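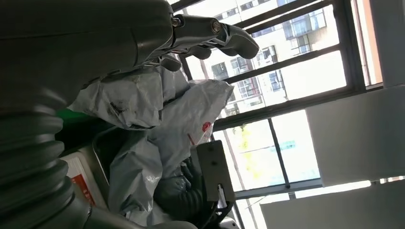
Photo: Zsófia Katona

Plastic bag and film drop-off: common questions

Where do I take bags and film?
The Genddale depot on Cowie Road has a covered bay for them, to the left of the main gate. Do not put them in your curbside cart. They wrap around the sorting screens and the line has to be stopped to cut them out.

What is accepted?
Grocery bags, bread bags, dry cleaning covers, bubble wrap and the outer wrap from paper towels and bottled water. If it stretches when you pull it with your thumbs, we can usually take it.

What is not accepted?
Chip bags, frozen food bags, cling wrap, pet food sacks with a woven layer, and anything labeled compostable.

Do bags have to be clean?
They should be empty and dry. A little dust or a smudge is fine. Food, grease and soil are not. Take out receipts and peel off paper labels if they come away easily.

Is there a limit?
Households can bring up to 33 gallons per visit. If you have more than that, call Patricio Durán at the depot, extension 534.

Can businesses use the bay?
Yes, with a permit. It costs $400 a year and covers one address. Forms are at the depot office. Permits issued before April need to be renewed at the counter.

What happens to the film?
It is baled and sold to Sunimer, which makes it into decking boards and trash can liners. Last year we shipped 1,829 bales.

Can I drop off after hours?
No. Bags left at the gate blow into the creek and may be treated as dumping.

I dropped something in by mistake. Can I get it back?
Ask at the office the same day. Staff cannot open bales once they are tied.

Page updated May 25, 2022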